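Kowalczyk Music Press publishes "Five Evenings in Odholm" for string quartet

Odholm, 30th May

Kowalczyk Music Press is glad to announce a new edition of "Five Evenings in Odholm", a work in 5 short movements for two violins, viola and cello. The music is written for amateur groups with some years of experience. The first violin does not go higher than third position, and the cello part stays in bass clef all the time.
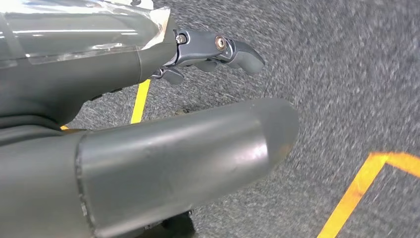
A gripper at the end of its dark grey arm.

The second movement, "Tastero", is a slow waltz in which the viola has the melody. The fourth is the most difficult for rhythm, and for this reason we have printed cue notes in all parts. Page turns were tested by the Jonitero Quartet, who will also give the first performance in the town hall of Odholm.

The first printing is 504 copies. Score and parts are sold together, catalogue number 154, and can be ordered from music shops or directly from the publisher. Single parts are available on request.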